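Grey floor paint or resin for a single garage?

tarnside_pete
Getting the garage floor done before the end of June and going in circles on what to put down. I want a plain smooth grey all over, no flakes, no pattern.
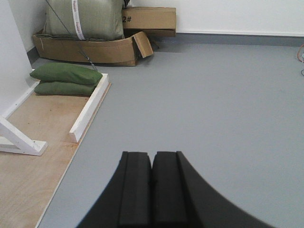

The slab is bare concrete, power floated, laid when the house was built. It has never been sealed as far as I know. One oil stain near the door where the previous owner parked. I've had a quote for two-part resin from a local firm, Sadowski, and it came in at 41 pounds a square metre including grinding. The other option is to buy a couple of tins of Midus floor paint and do it myself over a weekend. Car goes in most nights.

Has anyone had either down for more than a couple of winters?

Mallo
Resin. I painted mine twice and both times it lifted where the tyres sit. Warm tyres soften it, then it comes up in patches the size of your hand when you drive off. Second time I etched it first and left it a full week before parking on it. Same result by Christmas.

gravelpit
Which paint was that, Mallo? Single pack and two pack are very different things and people lump them together.

Mallo
Single pack both times. I've never tried two pack so can't comment on that.

gravelpit
Well then that's your answer. I've had a two pack down for five years with a van on it. Prep was a hired grinder for a day, vacuum, then two coats with a medium pile roller. There's one chip where I dropped a bottle jack. I would not pay 41 a metre for a single garage.

Dörte Schwerdtfeger
I would check for damp before deciding anything. Tape a square of thick polythene to the floor, all four edges, leave it for a couple of days and look underneath. If the concrete has gone dark or there are droplets, neither product is going to stay down without a damp-proof primer first. Our slab failed this test at the back wall and passed everywhere else, so do more than one place.

tarnside_pete
Hadn't thought of damp. House is from the seventies so there should be a membrane, but I'll do the polythene on Thursday when the car's away.

gravelpit, what did you do about the oil?

gravelpit
Degreaser and a stiff brush, three goes, then ground it. Drip some water on it afterwards. If the water beads there's still oil in there. If it soaks in you're fine.

hobbs_lane
Going to disagree with both camps. Leave it bare and put a penetrating sealer on. It won't peel as there's no film to peel, it stops the dusting, and you can redo it in an hour. Anything glossy is a skating rink when you bring snow in on the wheels. My brother-in-law went over on his and broke his wrist.

Mallo
You can get anti-slip powder to mix in the top coat though.

hobbs_lane
You can, and then it won't mop clean. Been there.

Mallo
Mine mops fine. Depends how much you put in.

Dörte Schwerdtfeger
The fine grade is easier to clean than the coarse. Scatter it on the first coat and roll the second over it. Stirring it into the tin means it all sinks and the last bit you roll is like sandpaper.

tarnside_pete
Polythene has been down at the back, the middle and by the side door. Dry at the back and middle. By the side door it was slightly dark in one corner. The gutter above that door drips so it might only be that.

Leaning towards two pack now. Still want it smooth so may skip the anti-slip and put a mat down by the door.

gravelpit
Fix the gutter, wait a couple of weeks, test that corner again. And read the tin for minimum temperature. Mine wouldn't go off properly below ten degrees and I had to leave it an extra four days.

hobbs_lane
Still say sealer.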